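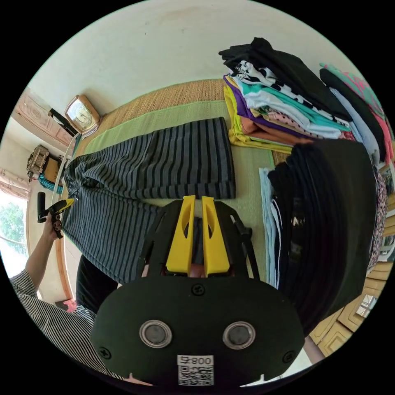
Vol. 29, p. 123

Print | E-mail

Folding of clothes

Folding of clothes is the household work of laying a garment flat and turning its parts over one another until it takes a small, regular shape. Folded garments are commonly kept in stacks, on a shelf or in a cabinet, or for a short time on the floor where the folding is done.

Surface

In many homes the folding is done sitting on the floor. A woven mat gives a clean and even surface, and sometimes a second mat is placed over the first, as with the green mat and the tan straw mat under the striped garment. A table or a bed serves the same purpose, but a soft bed makes it more difficult to get straight edges.

Method

The garment is spread out and the wrinkles are smoothed from the center to the sides. For a shirt, the sleeves are brought in to the back, the sides are turned to the middle, and the length is then folded in two or three. Horizontal stripes are a help to the beginner: when the lines of the upper layer run parallel to the lines below, the fold is straight.

Stacking

A stack may hold garments of one kind or be mixed. In a mixed stack, black, white, teal, purple and yellow pieces can lie together, while dark clothing is often put in a pile of its own. Heavy pieces are best placed at the bottom. A very tall stack leans easily and should be divided before it is carried.

Regional practice

In the town of Clonolport the word "nuttall" was formerly used for one finished stack, after the Nuttall laundry, which gave work to 29 persons. Zanele Makhubela recorded the word in her study of housework in the Zarkska district, and Marjorie Hebden later found it also in Clullia, where it meant only a stack of bed linen.

See also: Ironing; Linen cabinet; Mat weaving

Print | E-mail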